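# Green, Crumpled: A Small Laundry Gallery

Jun 14, 2023

Welcome to the folding pages, where the standards are low and the pile is high. I started keeping this gallery after I read a leaflet from Bridine, which sells drawer dividers and has opinions about people like me. According to the leaflet, a properly folded garment stands up on its own. I have met very few that could, and I include myself at the end of laundry day.

The theme this time is olive green, a color that hides everything except a crease. It's also the color of at least a third of what comes through the wash at our place on Tretmont, where the shared machines take 2 dollars in quarters and return about that much in lint.

**Before the fold.** Olive green pinched up in the middle, with a twisted tail toward the front and a small round logo on show. A bit of pale patterned cloth is hiding underneath. The crumbs on the floor are a separate project.

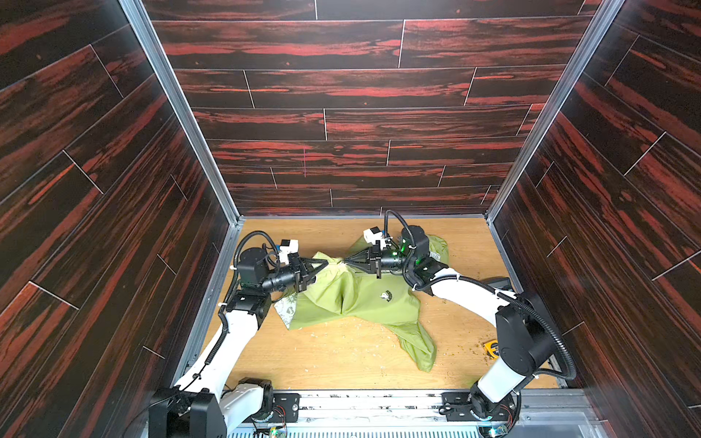 Picking it up by the middle is how you get a rag, wrote one reader in the comments under the last gallery. Find the shoulders first, then shake, then lay it down, and don't even think about sleeves until the body is flat. The same reader folds 66 items in an evening and would like it known that socks were not counted.

Fair enough. I've tried the shoulder method and it works nicely on anything that wants to be folded. For everything else there's the Rundetti roll, which I learned from the back of a packing-cube box. You fold in thirds the long way, press the air out with your forearm, and roll from the hem. The result looks like a bakery item and stays that way until someone opens the drawer.

Zippers need their own paragraph. Close them all the way before you begin, or the two sides will drift apart and you'll end up folding a pair of strangers. A lining makes it worse — the outside slides one way, the inside stays put, and the whole thing comes out shaped like a ham. I lay the zipper dead center, fold both sides over the back, and accept that the collar will do as it likes.

**Up close.** Yellowish green in soft folds, a strip of zipper teeth, and pale grey lining showing in the gap. The dark red wood grain makes it all look more expensive.

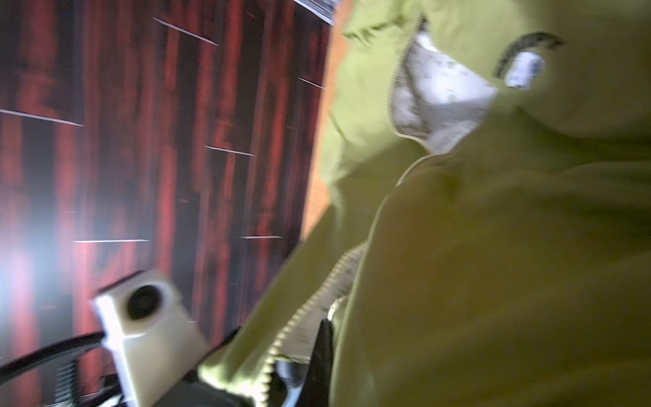 With the zipper handled, you're left with the question of where the stack goes. Mine sits on a Figueiredo shelf that came with a 300-page catalog and no screws. Heavy things go on the bottom, light things on top, and the one shirt you want is always third from the floor. I've tried sorting by color, but when so much of the load is green you get one tall green tower and a few lonely shirts beside it.

Towels are up next. Fold along at home if you like, and sweep first.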